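Mixing plate colors for every day?
Drondgate Home Forum > Kitchen & Table

kyriaki_v
We finally gave away the matching set (16 pieces, all beige, zero joy) and I'm buying singles in whatever color makes me happy. Dinner already feels like a party! Does anyone else do this, or do you get sick of it by November?

anwara_k
Love it!! Ours are all different and the kids pick by mood. Mint green is the one they fight over.
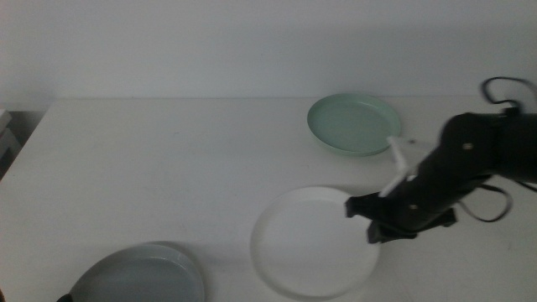 How do you keep a mixed table from looking messy?
Stick to one shape and one finish, then let the colors go wild.

silvan.t
Going to disagree, sorry. I had over 80 odd plates from thrift stores at one point and the stacks drove me nuts. White goes with every food. Tomato soup on purple is a crime.

kyriaki_v
Silvan, tomato soup on purple sounds amazing, I'm trying it tonight!

ardalan_j
Somewhere in the middle here. White dinner plates, colored side plates. The Grosent seconds shop in Bakham has bins of them, go before 10 am, and check the rims with your thumb for chips.

silvan.t
OK, side plates I could live with. Maybe.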